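From: Ningsih Lubis
To: Starkum student robotics list
Date: April 2023
Subject: Re: Attic room task, assessment of group reports

Dear members of the list,

I write on behalf of the teaching staff of the simulation course in reply to the message from Mr. Wuisan, the relevant portion of which is quoted in full.

On the list, Adi Wuisan wrote:
> Dear course staff,
> Our group has completed the drawer exercise in the attic room and
> is preparing the report. The handout asks for "an account of the
> approach phase" but does not say whether both arms are to be
> covered. In our controller only the left arm works on the drawer.
> The right arm holds a fixed pose. May we leave it out of the
> report? We would also like to know whether the page limit applies
> to the appendix, and whether the log files must be attached or
> may remain on the Voleck server.
> Respectfully,
> Adi Wuisan, for group 4

The staff discussed these points with Mr. Katsaros, who maintains the simulated rooms, and have agreed on the following.

The right arm may not be left out. An arm which holds a pose still occupies space, and the report should state which pose was chosen and on what grounds. The two renders below are from the attic room and may be reproduced in any report.

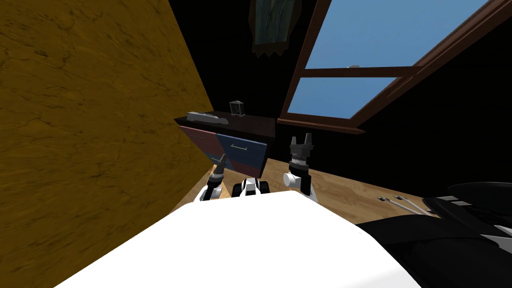
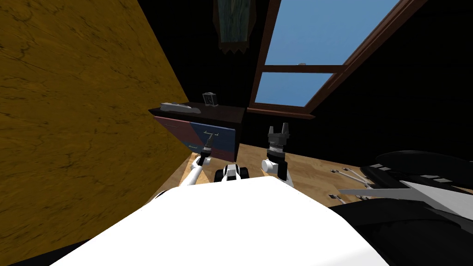 The grading of the approach phase will follow the same scheme as last August, with one change. Groups are now asked to describe the position of each gripper relative to the furniture in words before giving any joint values. In both renders, for instance, the left gripper is directed at the front of the drawer while the right one is held upright with its fingers apart, and a sentence of that kind is a sufficient opening. Joint values may then follow in a table. Reports that begin with the table will be returned for revision, as happened to several groups in the previous round.

On the second question, the limit of 3000 words applies to the body of the report only. The appendix is not counted, but the examiners are not obliged to read it, and no result should appear there that is not mentioned in the body.

On the third question, log files should remain on the Voleck server. Please do not send them to this list. The report should give the name of the run and the controller version -- the short form is acceptable -- so that Mr. Katsaros can locate the files. Runs of more than 200 steps should be trimmed to the portion under discussion, and the trimmed copy saved beside the original.

Groups that have not yet secured an hour on the Raltitz workstation should write to Ms. Juwita Tarigan directly. Each group is entitled to 2 reserved hours. Unused hours cannot be transferred to another group without her consent.

Finally, Mr. Mühlbauer has asked me to remind members that the Bárány room, with the longer workbench, uses a different floor height from the attic. Controllers copied from one room to the other must be adjusted accordingly, and the adjustment should be noted in the report.

Further questions may be sent to this list, with the group number in the subject line.

Yours sincerely,
Ningsih Lubis
for the course staff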